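Used office tower won't turn on after I cleaned it, did I kill it?

Posted by Maritza Correa in Home Computers, Trenbridge Community Help

Hi everybody! So I bought a used desktop from an office that was closing down in July, 20 bucks, and it ran great for my bookkeeping and my son's homework. It got loud, so last night at 9 p.m. I opened it up, blew out the dust with a can of air (so much dust, wow) and wiped down what I could reach. Put the side back on, plugged everything in, pushed the button and got nothing. No fan, no beep. There's a little green light on the back where the cord goes in, so it's getting power I guess? I did pull a couple of cables out of the way and I think I put them all back, but I didn't take any notes. The shop on Cuadros Street wants money just to look at it. Is there anything I can try first? I'm not scared of a screwdriver but I've never built a computer.

Heriberto Agudelo
Had the same thing with mine. Buy a new power supply.

Giuliana Sánchez
Please don't buy anything yet! The green light usually means the supply has at least its standby power, so I'd look at connectors before I spent a dime. I've done this cleaning job on a whole row of old office machines at work and I've knocked the front panel plug loose 2 times myself. It's a small plug that runs from the power button to the board, and on office towers it can be a flat little thing that pops off if you so much as lean on the other cables.

Unplug the cord from the wall, hold the power button in for a few seconds, then open the side. Press on the big wide connector on the board until the clip catches. Then do the smaller power connector that's usually up near the processor, that one gets missed a lot. Then the button cable. After that take the memory sticks out and push them back in until the little arms snap up (they need more of a shove than you'd think).

If it still does nothing, try it with just one stick, and with the drives unplugged. And take a phone picture before you move anything this time, ha.

Sizwe Van der Merwe
Agree with Giuliana. I'd add one thing, check that no cable is poking into a fan. I had a Pivetti case that would twitch and quit every time I hit the button and it was a single wire sitting in the blades. Took me a whole weekend. Also if you used a household cleaner on the board, leave it unplugged overnight before you try again.

Inside an open desktop computer: 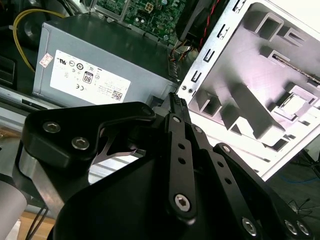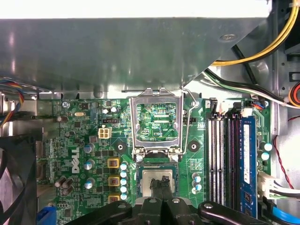 Marleny Cáceres
Jumping in on this thread. If it does start up again but the clock is wrong, does that mean something got damaged?

Giuliana Sánchez
Most likely it's just the coin battery on the board. They go flat after some years, and the clock resets when the machine has been unplugged for a while. A new one is cheap at any drugstore. Match the number printed on the old one, swap it with the cord out of the wall, then set the date and time again in the setup screen.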